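Plandeck 设备采购分享会 讲者备注
2026年10月11日 | 文:采购组

打印本页 | 用邮件发送

(开场,别念标题,大家识字。)

今天讲怎么花钱买机器人,以及怎么在签字之前少花一点。预算表第一行永远是机械臂,第二行永远是“其他”。我做了几年预算,钱基本都死在第二行。
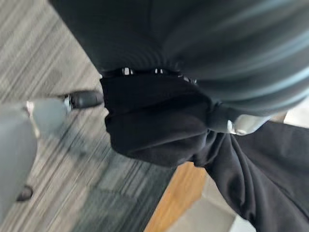 先说报价。Skunex 的夹爪单价2175,Pap 的1799,看上去差价够请全组吃顿饭。(停一下,等人点头。)然后翻到第七页:Pap 的指尖垫另购,每副200,按耗材走。两副下去,饭没了,还倒贴。请各位养成习惯,合同从后往前看。

再说场地。供应商的演示间地面平得像镜子,我们的没有那个福气。地毯、椅子脚轮、掉在地上的碎东西,验收条款里一样都不会主动出现,得自己写进去。清洁工时也请列一行,财务会问,让他们问。 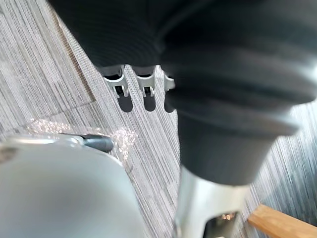
Jalenia 那边有人在会后留言:既然迟早要整理场地,不如把清洁费并进维护合同,一年一签,省得每个季度解释一次。我回复说可以,前提是维护合同里的“场地”两个字有定义。对方没有再回。

(这里喝水。下一段容易讲快。)

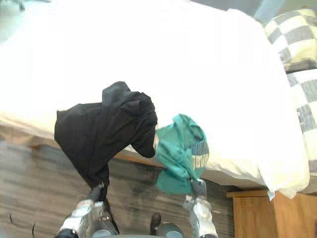
任务范围决定预算,顺序不能倒。先写清楚要做什么,再问要几条臂。只写“处理衣物”四个字,供应商会按最便宜的理解报价,通常是单臂。床边一只夹爪捏着黑色衣物,另一只抓着青绿色T恤的下摆,两件还搭在一起,这种活就得按双臂列:夹爪乘二,备件乘二,培训不用乘二,虽然有人会试着这么收。

四月之前要定稿。备用金请留着,别拿去换更好看的外壳。

提问环节,先答有关运费的。

联系:Plandeck 采购组 | 版权所有,转载请注明出处 | 返回顶部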